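首页 > 动态 > 长帖 > 换季与收纳

搬到 Flukstead 以后第一次认真做换季,拖了两周,今天下午弄完了。记一下过程和几个教训,分几条发。

1/
先说房子。阁楼改的一室一厅,斜顶,最矮的那面墙只到我腰。衣柜是房东留下的,两扇门,里面一根横杆,长度 80 厘米。冬天的外套挂上去以后,别的基本就挂不进去了。所以换季对我来说是硬任务,不换就没地方放衬衫。

2/
去年的做法是买真空袋,把所有厚衣服一股脑抽扁,塞床底。十一月拿出来的时候,羽绒服薄得像一层布,抖了三天才恢复一部分,有一件到现在肩膀那里还是瘪的。棉衣倒没什么事。教训:羽绒的不要长期抽真空。短途搬家抽一下可以,放半年不行。

3/
今年改成大号布袋,透气的,一个袋子放两件,叠松一点。占地方是真占地方,床底不够用,最后把玄关那个放鞋的长凳腾空了。鞋挪到了门后。门后现在开门会碰到,以后再说。

4/
顺序上我的建议是先洗,再晾,再分类,最后才去想收纳用什么。之前我每次都反过来,先下单一堆盒子,等盒子到了发现尺寸不对,又退。家里现在还有两个 Cosus 的抽屉盒,比柜子深两厘米,永远关不上门,拿来装充电线了。

5/
洗的部分。羽绒服能自己洗就自己洗,前提是看水洗标。我的几件都写着可以 30 度以下轻柔机洗。步骤:
拉链全部拉上,口袋掏空,翻面。
领口和袖口先用中性洗涤剂刷一遍,放十分钟。
一次只洗一件,多漂洗一遍。
脱水用低转速。
柔顺剂不放。

6/
口袋一定要掏。今年掏出来的东西:一张超市小票,一颗润喉糖(已经和糖纸长在一起),半包纸巾,一枚洗衣房的代币。纸巾要是进了洗衣机,那一桶就全毁了,碎屑会粘在缝线里,得用胶带一条一条粘。前年干过一次,不想再干。
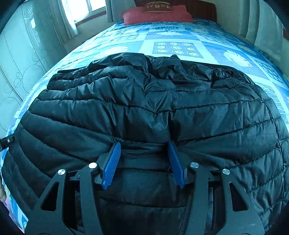
7/
晾比洗麻烦。湿的羽绒会结成团,看上去像里面没绒了,第一次洗的人多半会吓一跳,以为洗坏了。平铺晾到半干,用手把结块捏散,再翻面,再捏。每隔几个小时弄一次。阴天要两三天。别放在暖气片上直接烤,面料受不了。

8/
有烘干机的可以低温烘,扔两三个干净网球进去一起转。我楼里没有,要去 Sutcliffe 路口那家自助洗衣房。大滚筒一次收两枚代币,低温转一轮不够,一般要两轮。声音很大,网球在里面咚咚响,旁边的人会看你。带本书去。

9/
怎么判断里面干没干透:摸是摸不准的,外面干了里面可能还潮。我的办法是捏住一块对着光看,再闻。有腥味就是没干透,继续晾。觉得干了以后再多挂一天。没干透就收起来,半年以后拿出来是一股霉味,那个真救不回来。

10/
毛衣另外说。毛衣不挂,挂了会长。叠好平放,重的在下面,轻的在上面。有起球的先去掉再收,不然下一季拿出来心情不好,又不想穿。去球器用最便宜的那种就行,刀网勤清理,别使劲压。

11/
防虫。樟脑丸的味道我受不了,用的是雪松木块。木块用一年味道就淡了,拿砂纸磨一层又有了,不用每年买新的。要提醒的是,木块对已经有虫的衣柜没什么用,只能算预防。衣服收之前洗干净才是关键,虫是冲着汗渍和油渍来的。

12/
然后是分类。我没有用那种“心动不心动”的标准,那个对我不管用,我对什么都能心动五秒。我用的是很笨的问题:上个冬天穿过没有?没穿过的话,是因为没机会,还是因为不想穿?没机会的留一年,不想穿的直接出。

13/
这一轮出掉的:
一件肩线太窄的呢子大衣。
两条起了毛边的围巾。
一双买小了半码、一直骗自己能撑大的靴子。
三件打底衫,领口都松了。
大衣和靴子放二手平台,围巾和打底衫剪了当抹布。

14/
关于卖二手。我在 Preltley 上挂过几次,经验是标价要一次标到位。标高了等人砍,来的全是问“最低多少”的,聊半天不买。呢子大衣标的 700,附了肩宽、胸围、衣长三个数,写明袖口内侧有一处磨损,当天晚上就有人要了。把瑕疵写在前面,后面省很多事。

15/
顺便算了一笔账。翻了购物记录,过去一年花在衣服上的钱一共 3,178,其中差不多一半是外套。外套买的时候最有理由,因为贵,因为能穿很多年,因为天冷。可是一个人一次只能穿一件外套。今年的规矩定下来:外套不进新的,除非有一件坏了。

16/
再说标签。布袋外面看不见里面是什么,所以每个袋子上别一张卡片,写内容,写洗没洗过,写收进去的月份。去年没写,十一月降温那天早上翻了四个袋子才找到手套,上班迟到。手套现在单独放,放在玄关抽屉里,全年都在那儿,不参与换季。

17/
还有一个小改动:留一件厚外套不收。Flukstead 这边春天反复,四月还能下雨夹雪,去年全收完第二天就降温,我穿着风衣在站台上站了二十分钟。以后五月中之前都留一件在外面,占一个衣架,值。

18/
有人问斜顶房间怎么防潮。矮墙那一侧确实潮,冬天墙角会有水珠。我的处理是东西不贴墙放,留一拳的距离,地上垫木条,每个月把那一侧清开通一次风。除湿盒也放了,两个月换一次,水满得挺快。大的除湿机没买,没地方摆,电费也没细算过。

19/
时间方面,全部下来用了一个下午加前面几天的晾晒。真正动手叠和装的时间不长,大头都在等它干。所以别指望一天弄完,看天气预报,挑连着三天晴的,第一天早上开始洗。

20/
没解决的问题:被子。冬被比所有羽绒服加起来还占地方,长凳塞不下,床底也塞不下。现在叠成方块放在椅子上,盖了块布,假装是个靠垫。有一室一厅又没储物间的朋友,冬被都放哪儿,评论里说一下。

21/
补一条,刚才评论里问布袋尺寸的:我用的是长 60、宽 40、高 30 的那种,两侧有提手,前面带一个小透明窗。别买更大的,装满了自己搬不动,也塞不进床底。拉链选粗一点的,细拉链第二年就崩。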